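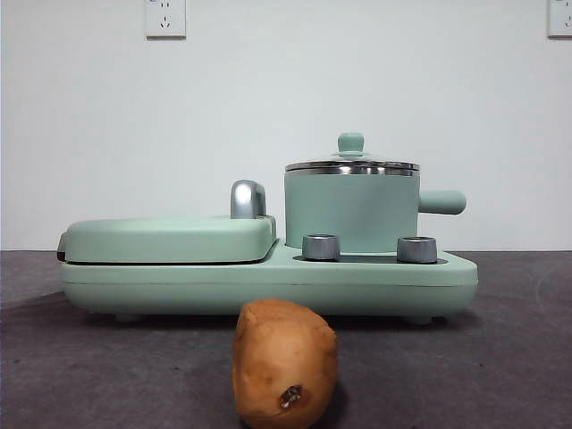
Item 1 was the fault on the Belhaj cell during the lid-and-load task, and it took up most of the meeting. Meriem Lahlou went over the task first for those who had not worked on it. The arm takes hold of the lid by its knob, lifts it off the pot, sets it down, picks up a single raw potato from the tabletop, places it in the pot and puts the lid back. The mint-green breakfast appliance was chosen for this because the pot and the griddle share one base, with the pot on the right half, the closed griddle on the left and both dials set into the top of the base in front of the pot. The potato starts upright on one end in front of the base, a little left of the middle. All runs are done with the appliance unplugged.

Present: Yesenia Manríquez (chair), Salma Bennani, Meriem Lahlou, Dalia Shawky. Tuulikki Toivonen joined by phone from the Jondham site and left after item 3. Minutes by Salma Bennani.

Date of meeting: 17 Aug 2024

1. Fault on the Belhaj cell

What happened. On run 9 of the morning set the arm came down for the potato and did not stop at grasp height. It pressed the potato against the tabletop until the drive tripped on overcurrent. The force limit in the task file should have stopped it well before that. The potato split. The arm stayed where it was with the brakes on. Dalia, who was at the desk, pressed the emergency stop after the trip, as the procedure asks. Her hands were outside the cell the whole time and no one was hurt.

What the log shows. Meriem read out the relevant lines. The force limit was set to 40 newtons in the task file. The controller had loaded a limit of 1,490, the value Nonel ships as its default. The task file was read at start-up without an error, but the limit was dropped when the arm recovered from a protective stop earlier in the set. After recovery the controller falls back to its own defaults until the task file is loaded again. Dalia had cleared that stop from the pendant and carried on, and the work instruction allows this.

Yesenia asked whether the runs between the recovery and the trip were also made without the proper limit. Meriem said yes. They had gone through normally because the grasp height was correct each time. On run 9 the height estimate was low. She thinks the potato had been put down slightly nearer the base than usual and the vision step took part of the base's front face as the top of the object, but she has not been able to reproduce it and does not want it recorded as the cause.

Tuulikki said Jondham saw something like this in January after a firmware update, on a different task, and put it down to a bad cable. She will look out their log. She also pointed out that there are two faults here and they should be kept apart in the report. A wrong height will happen again from time to time. The limit going missing is the safety matter.

Discussion. Salma asked why the pendant did not show the change. Meriem said the active limit is on the third settings page and is not shown on the run screen. Dalia said that she would not have gone looking for it and did not think anyone else on the rota would either. This was agreed.

There was some disagreement about whether to keep running other tasks on the cell. Meriem was in favor, with the limit checked by hand before each set. Yesenia was against, as the check would rely on the same people remembering it at the end of a long session. Decision: the Belhaj cell stays locked out until the limit survives a protective stop in testing. The second cell runs different firmware and may continue, with a full restart after every protective stop.

2. Report to Nonel

Salma has opened a ticket and sent the log. Nonel's first reply says that returning to defaults after recovery is intended behavior and refers to the manual. Yesenia does not accept this for a limit that people are relying on. Salma will reply asking for either a fix or a warning on the run screen, and for the reply to come from their safety contact. Tuulikki asked to be copied in.

3. Work instruction

The section on clearing a protective stop is withdrawn. Until it is rewritten, the operator ends the set, restarts the controller, loads the task file and reads the active limit from the settings page before starting again. The limit is to be written on the run sheet with initials. Dalia will draft the new section and wants it kept to one page.

Dalia also asked for a mark on the tabletop to show where the potato goes. Tape was suggested. Meriem would like to try it away from the cell first in case the tape upsets the vision step.

4. Damage

The gripper pads on the Belhaj cell are to be replaced. The wrist sensor has gone to Ondosum for a calibration check and there is no return date yet. Salma looked over the appliance after the incident and found no damage to the pot, the lid or the base. The tabletop was already scuffed, and she could not tell whether any of the marks were new.

5. Previous actions

Spare pendant – arrived, not yet set up. Carried over.
Floor marking outside the second cell – done.
Training record for new operators – Dalia has 17 sheets still to enter. Carried over.

Actions

Meriem – bench test of the limit after a protective stop, with results to everyone before the lockout is discussed again.
Salma – reply to Nonel; chase Ondosum for a date.
Dalia – draft of the new stop-clearing section; training sheets.
Tuulikki – January log from Jondham.
Yesenia – incident form, listing the height error and the lost limit separately; lockout tag and key to be kept in her office.

Next meeting to be called by Yesenia once the bench test results are in.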